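The Chair Goes Back Last

Wednesday, January 10, 2018

The owner of Dasent, a housekeeping school with a single classroom above a row of shops, will tell you that most people cannot clear a table. I told her I had been doing it since I was five. She asked where I put the chairs.

Her course, called Brorar, takes 90 minutes and covers one meal: laying it, eating it, clearing it. I had trouble believing there was that much to say. "There isn't," she said. "There's about 30 minutes of talking. The rest is people doing it over."

The rule she cares about most is that chairs come out before anything else is touched and go back after everything else is finished. She wants two hands on the top rail, and she wants the chair lifted a little if the floor will mark. "People shove it with a hip while they're holding a plate," she said. "Then they wonder why the cloth is crooked."

I asked whether anyone had ever been harmed by a crooked tablecloth. She didn't think that was a serious question, and she may have been right.

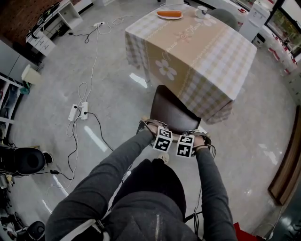

Photo: Dasent

The checked cloth with the big white flower is one she defends at some length. I find it busy. She says a checked cloth shows at once when it has slid, and a plain one hides it until somebody sits down. "You line up the squares with the edge and you're done. I've had linen. I spent my whole life ironing linen."

A plate and a mug are all she puts out for the first round, which struck me as thin for a paid class. She disagreed. "If you can't put a chair in straight with one plate on the table, you won't do it with eight."

She was less sure of herself on the subject of results. Do people keep it up at home? "Some do." How many? "I don't call them." A follow-up session, Flullon, is planned for February, and she hopes to find out then. I suggested that the ones who come back will be the ones who kept it up. She thought about that and said she would still like to see them.

I went home and pulled out my own chair with both hands. It did leave the cloth where it was. I remain unconvinced about the other 89 minutes.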